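Cuaderno de taller, noviembre

Entrada sobre el archivo de sucesos. Sigo con la transcripción de las notas judiciales para la hemeroteca, bloque de investigaciones por muertes en alojamientos turísticos. La carpeta Fotell tiene 70 recortes y he podido leer 68. Los otros dos están quemados por el escáner y hay que pedirlos de nuevo.

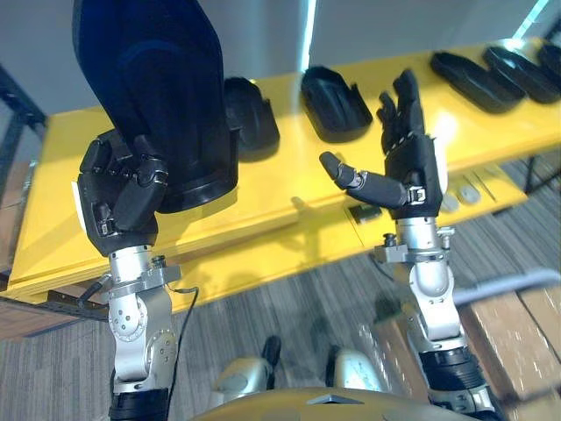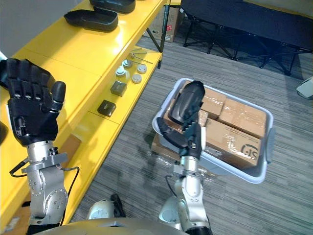

Manos negras y mueble amarillo, las dos tomas.

Cambios en la ficha. Separo «fecha del hecho» de «fecha de la vista», que en la versión anterior iban en el mismo campo y daban resultados absurdos al ordenar. Añado «fuente citada»: juzgado, policía, familia u otro medio. Si la noticia dice «según informes» y nada más, se deja en blanco. No rellenar a ojo.

El caso del apartamento Geagea sale en dos periódicos con causas distintas. Uno publicó antes del informe forense y el otro después. Conservo ambos y enlazo el segundo como versión corregida. En el primero la edad tampoco coincide; lo dejo tal cual, con nota al margen.

El buscador Stumine sigue partiendo mal los titulares de dos líneas. Probé a quitar el guion final antes de indexar y mejora, salvo en los apellidos compuestos. Queda pendiente.

Los recortes del incendio en la sala Festex no van en esta carpeta, aunque alguien los metió aquí. Pasarlos a «espectáculos, accidentes» y revisar si ya estaban allí duplicados.

Nombres de víctimas: en la copia de consulta solo iniciales. En la copia interna, completos. He encontrado varias fichas antiguas con el nombre entero en el campo de título, así que hay que repasar ese campo antes de abrir el acceso.

Para mañana: pedir los escaneos que faltan, cerrar la ficha de Geagea y volver a indexar a partir de las 16:00, cuando el servidor está libre.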